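From: Achilleas Athanasiadis
To: edulham-shared-space
Subject: Re: [shared-space] Draft rules for work around the humanoid

Stevens wrote:
> Section 2 says the floor has to be clear before the robot is
> powered. Does that include its own cable? Also I can't find
> anything on what may be left on the table.

Hello everybody, and thank you, Stevens, for reading the whole draft (all 23 clauses, bless you!). I'll take the cable first. Yes, I do mean it to count. When the robot is at the desk the cable trails behind it over the herringbone, and that's the side people walk in from, so I'd like the walkway on that side closed whenever the power is on.

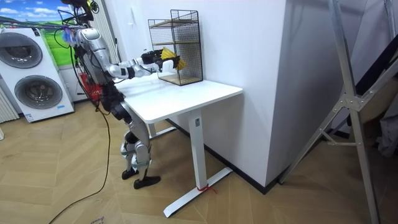

The Zostbridge people asked for the same thing back in October, and their wording is nicer than mine, so I have borrowed it. I would also add that folding frames and ladders get a marked spot of their own, well out of arm's reach, and that whoever moves one tells the operator first. It sounds fussy, I know, but we all get absorbed in what the hands are doing and forget about our own feet.
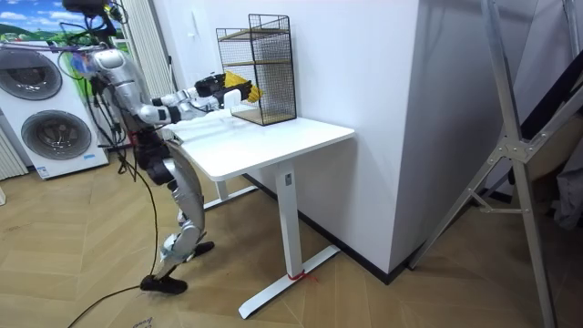
Both arms over the table, with a frame standing on the near side.

Now, the table. You're right, it's missing, and I'm a bit embarrassed! My suggestion for clause 24 is that only the items on the task sheet may be on the top, that they get set out while the arms are down, and that no one reaches in afterward without calling a stop and hearing it repeated back. Tetville does it this way and they seem happy with it.

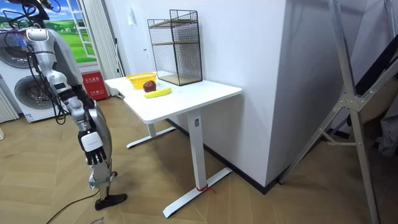

Basket, apple, banana and wire rack on the desk, hand below table height.

Do send me your wording if you have something better, I'm not attached to mine. I'm in room 306 most mornings until 11 and the kettle is usually on.

Warmly,
Achilleas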